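Stop Throwing Away the Slow Demonstrations

Most groups that collect teleoperated demonstrations for household manipulation apply a speed filter before training. Episodes longer than some cutoff are dropped on the assumption that a long episode is a bad one. I think this is a mistake, and that it costs more than the operator time it appears to save.

The usual argument for the filter is sound as far as it goes. A policy trained on hesitant demonstrations learns to hesitate. If an operator pauses over a cup for three seconds, the recorded action for those three seconds is "hold still," and a model with a short history has no way to know when holding still should end. Reshma Ntuli made this case well in our April review, and her fix, trimming idle segments at the start and end of each episode, is one I support.

Trimming idle time and discarding slow episodes are different operations. In the Bunivico tableware set we had 1748 episodes from four operators. Ruan Molefe went through 100 of the episodes the filter had rejected and labeled the cause of the delay in each. Only 16 were slow because the operator was distracted or lost. The others contained a regrasp, a second approach after a poor first one, or a change of arm partway through. Those are the states a deployed policy will reach on its first bad day, and we had removed nearly all of them.

The filter also changes how people work. Once operators know that long episodes are not counted, they stop correcting a bad grasp and reset. They also begin to arrange the objects so that the grasp is easy: handles turned outward, plates pulled toward the front, clutter pushed back. Every one of these choices is reasonable for a person with a quota. Together they produce a dataset of a kitchen that does not exist. Laurențiu Onu has argued that randomized placement cards solve this. They help with the starting layout - they do nothing about the reset button.

My proposal is modest. Keep the slow episodes, trim the idle segments, and add one field for recovery, filled in by the operator right after the episode. Pay by the hour. Sample recovery episodes at a higher rate in training, and report success on disturbed starts separately from the headline number, where a weak result is easily averaged out.

The added cost is storage and a few seconds of labeling. Two-handed work with dishes is where I would start, as the handoffs give the most varied errors per hour of collection.

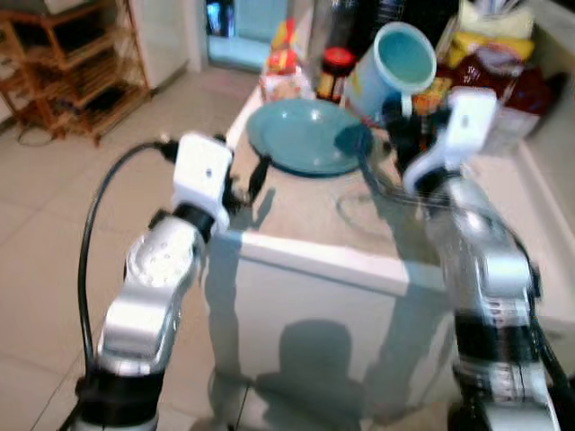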